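Speaker notes – "Scheduling around the lead: how a five-film slate gets shot"
Luuk Kuipers, line production, Homen Pictures
Afternoon session, Stulthorpe screen industry meeting

Start with the slate. Five features, one lead actor attached to three of them. Shooting blocks overlapped from September through the end of spring. Say up front that I will talk about dates and crew only. Casting and script questions go to the development people.

Define terms before going on. A "schedule" here means one continuous stretch of shooting with one unit. A "hold" is a date the actor has kept free but has not signed for. A "lock" is signed. Half the arguments we had came from people using hold and lock as the same word.

First film, Rullon. Period drama, mostly interiors. Lead needed on 2 of the three schedules. The beard had to match across both, so nothing clean-shaven could be slotted between them. This one fact fixed the order of everything else. Put it on the board early and leave it there.

Second film, Baert. Action, large night exteriors. 1,000 extras on the biggest night, bused in and dressed in shifts. Call time 4 p.m., first shot after dark. We lost the first night to wind and had a cover set ready indoors. Cover sets cost money to keep standing. Show the cost line and move on. 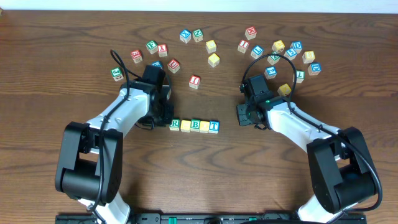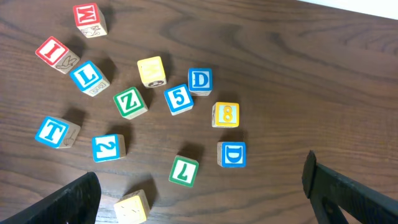
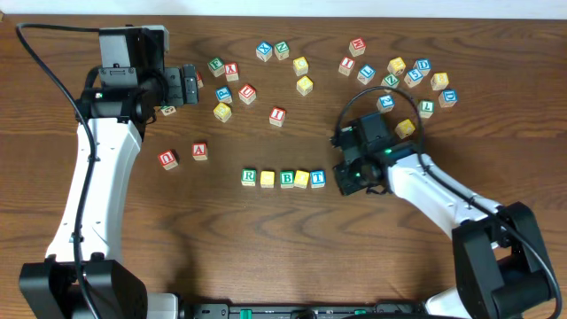
Letter blocks on a wooden table
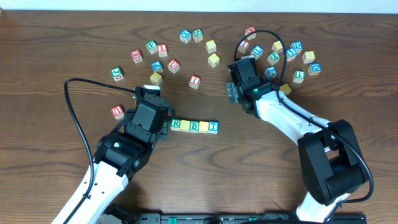
Next topic, the strip board. We had 606 strips across the three films with the shared lead. Each strip is one scene with location, cast numbers, page count in eighths and day or night. We kept one master board and a separate board for each film. The master showed only scenes with the lead. The separate boards were allowed to move freely as long as the master did not change.

Explain the change rule. A first assistant director could move any strip without the lead on it. A move that touched the lead went to me, then to the other two productions, and had to be answered by 6 p.m. No answer counted as a no. People disliked this at first – some still do.

Travel. The two main bases were a half-day apart. We charged travel days to the film the actor was traveling to. Agree on this in writing before the first schedule. We did it after, and spent weeks moving costs between two sets of books.

Dubbing. Always left out of the plan. Rullon needed dialogue replacement while Baert was still shooting, and the lead had lost his voice on the night exteriors. Dubbing moved twice. Release date held, with the mix finished later than the distributor wanted. Recommend that dubbing days go on the master board as strips, same color as a day interior.

Call sheets. 3,806 individual call sheets sent over the run, counting revised ones. Most revisions were pickup times. We now send the pickup list as its own page – a new car time no longer means a new call sheet.

If time is short, skip travel and go straight to dubbing.

Expected questions:
Insurance on the lead. One policy per film, each needing its own medical. Ask for a single exam date.
Directors waiting. Two of them shot second-unit material during the gaps. The third took the gap as prep.
Would we do five again. Yes, with fewer overlaps in the first two months.

Leave the board template address on the last slide.

Contact: Homen Pictures production office | © Homen Pictures | Back to top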